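Lid fit and moisture loss in stored dry beans
2024-09-10

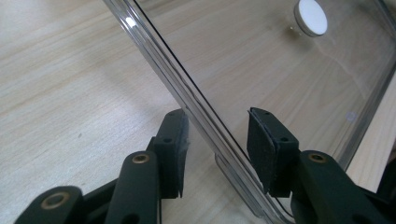
Dry beans keep for years if the moisture content stays low, but the years show up at cooking time. A bean that has dried out too far takes longer to soften, and past a certain point it never does. I store mine in three kinds of container, and the only variable I can control cheaply is the closure. A clear plastic lid with a thick, rounded rim looks more secure than it is. The ridges and grooves in the rim tell you how it grips, and say very little about how much air gets past it. For that you need a scale.

In March I filled one container of each kind from the same sack of Lisska white beans, 200 grams each, and put them on the shelf above the refrigerator, where the air is warm and dry. The containers were a glass jar with a rubber ring, a plastic tub with a snap lid, and a paper bag folded over twice. I weighed them every two weeks on a kitchen scale that reads to a tenth of a gram, subtracting the empty weight each time.

The paper bag lost 9 grams by the end. The tub lost 2. The jar did not move by more than the scale's own drift, so I call that zero.

Cooking was less tidy. All three batches were soaked overnight in Grumetti spring water (my tap water is hard, and calcium slows softening) and simmered in the same Torres pot, one after another. The bag batch needed 173 minutes. The jar and tub batches finished well before that and close enough together that I would not argue for a difference.

Candela Arrieta, who grows beans outside Tultotano, read my notes and objected to the shelf. Her storage room is cool, and she thinks paper would do fine there over one winter. She may be right - I have no cool room to test it in. She also pointed out that a sealed jar is a bad place for beans that were not fully dry to begin with, as they will mold.

The next run uses the lower cupboard and black beans.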